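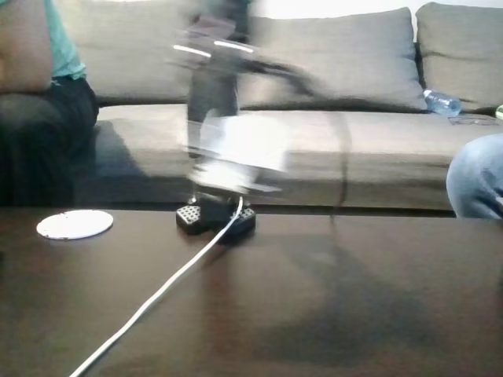

Glossy coffee table in front of a gray sofa — what do you do against the marks?
Living Rooms and Furniture > Care and Repair
14 replies, page 1 of 2

sooty_kwak wrote:
Good evening to everyone. I have a dark brown wooden coffee table with a very glossy finish, bought second-hand in July from a family in Bevenstead. It stands in front of our gray fabric sofa and I like it very much, but it shows everything. Every cup, every finger, every sleeve. In the morning, when the light comes low from the window, it looks like I have not cleaned for one month.

My questions are these. First, how do you clean such a surface without making more stripes? Second, there is a cloudy ring near one corner, from a tea pot, which does not go away with a damp cloth. Third, my husband says we should sand it and make it matte, and I would like to hear if this is a crazy idea.

I use a spray polish from Molulent until now. Thank you in advance and sorry for my English.
Ye-ji Kwak

plankton55 wrote:
Stop with the spray polish. That is your stripes right there. Wipe it down with warm water and one drop of dish soap, cloth wrung out hard, then dry right away with a second cloth. Go with the grain.

marlowe_d wrote:
I have used spray polish on my mother's table for 11 years and it looks fine. It's how much you put on. Spray the cloth, never the table.

plankton55 wrote:
Fine until somebody wants to refinish it. If there is silicone in it, new varnish will not sit on it. Ask me how I spent last spring.

hettie.b wrote:
The cloudy ring: is it white or dark? White is moisture in the finish and you have a good chance. Dark means the water went into the wood, and then it's a bigger job.

sooty_kwak wrote:
Thank you for the quick answers. The ring is white, or rather milky. When I look from the side I see it strongly, and from above almost not. With the finger I feel nothing.

hettie.b wrote:
Good, that's the easy kind. Lay a dry cotton cloth over it, iron on the lowest setting, no steam, and press a few seconds at a time. Lift and look each time. Mine was gone after the fourth or fifth press.

oak_and_ale wrote:
Please don't put an iron on a high gloss finish if you don't know what it is. If it's shellac or old lacquer you can print the weave of the cloth right into it. Test under the table first. I'd start with a little petroleum jelly left overnight and wiped off in the morning. Slow but it can't do much harm.

hettie.b wrote:
Lowest setting, dry cloth, a few seconds. I've done it on three tables.

oak_and_ale wrote:
And I have repaired one where it went wrong. Both things can be true. Test it first is all I ask.

sooty_kwak wrote:
I will try first the petroleum jelly, because I am a careful person and the iron makes me nervous. How can I find out which finish it is? The family did not know. There is a paper label under the table with "Cistham 2555" and nothing more.

oak_and_ale wrote:
Never heard of Cistham, could be the shop or the model. Put a drop of rubbing alcohol on a hidden spot and wait a minute. If it gets sticky, it's shellac. If nothing happens, it's more likely a modern varnish and you can relax a bit.

seo_lamp wrote:
About the sanding idea: don't, at least not in a hurry. We made ours matte and now it doesn't show fingers, but it drinks every drop of coffee. We sealed it badly, I admit. I miss the shine, in the evening it had the reflection of the lamp.

marlowe_d wrote:
Disagree, matte is so much easier with kids. But then you have to strip the whole top and do it properly with 2 coats at least. Sanding only the shiny part away is asking for patches.

hettie.b wrote:
Whatever you decide, use coasters, and make sure they have felt or cork on the bottom. Bare ceramic on gloss leaves those tiny curved scratches when people slide them. Same for vases and lamps and anything with a cord that gets dragged over the top.

sooty_kwak wrote:
I come back with a report. The alcohol did nothing on the hidden place, so it is probably varnish. The petroleum jelly stayed one night and the ring became weaker, maybe by half. I did it again the next night and now I must search for it — my husband could not find it at all, but he does not see dust either.

With the soap and the two cloths the stripes are also much better. It needed three washings until the old polish was off, the cloth came back yellow. I have bought felt circles and glued them under our coasters.

The sanding is postponed. He is still not convinced. Now I have only one more question, if somebody is still reading: does a gray fabric sofa give off lint, or is it my sweater? Every evening there are small gray threads on the table.

plankton55 wrote:
Rub the sofa arm with a damp rubber glove. If you get a gray roll, it's the sofa. New topic for that though, the moderators here like things tidy.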